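4.3 What went wrong with the caps

I'll start with the failure that cost us the most time, because it's also the one we should have seen coming. We trained the Liltley policy on 1,276 segments of people tidying pens at home, and on the bench it looked great for the first stretch of trials. Then it started pulling on pens that don't come apart. It would pick up a one-piece barrel, get the second gripper on the other end, and twist (hard!). Kianoush Shirazi was sitting next to the arm when the first barrel cracked, and he hit the stop before I'd even looked up from my notes.
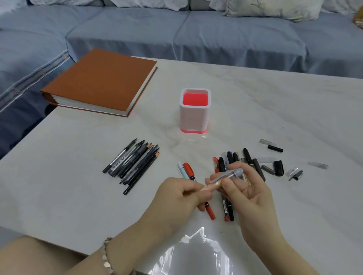 Figure 7. Sorting pens and caps at a living room table, seen from head height.

My first guess was the force limit. I was wrong, and I spent way too long being wrong about it. We lowered the limit, and the arm simply held on at the lower force until the trial timed out, which meant fewer broken pens but no more finished ones. So Damilola Garba and I went back to the segments and relabeled 551 of them by hand, and the trouble was sitting right there in our own labels. We had one tag, "separate," for anything where both hands were on the same pen. Pulling off a cap got that tag. So did turning a barrel to look at it, or passing it from one hand to the other. From a head view the fingers cover most of the part that matters, and our annotators (me included) had just picked the closest word and moved on. 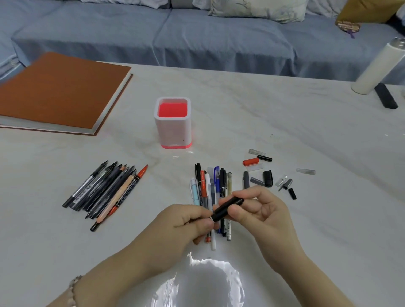 The second half of the problem was in the controller. Once the policy committed to "separate," nothing told it to give up. A person who tugs at a cap and feels no movement will usually quit pretty quickly. Our arm had a wrist sensor that could feel the same thing, but we only used its reading for the emergency cutoff, and the policy never saw it.

We made two changes. The single tag became three: "uncap," "turn," and "hand over," with a fourth value, "unclear," that annotators were told to use freely. And the wrist reading now goes to the policy, with a rule that drops the twist if the joint hasn't moved after 100 control steps. We reran the whole bench set with this version, named Minidora in the tables, and had no more cracked barrels. It does leave some tight caps on, and I'm fine with that trade for now.

One safety note for anyone using our earlier checkpoint: please don't run it with a hand inside the work area. A broken barrel leaves sharp edges, and the old version keeps twisting after the break.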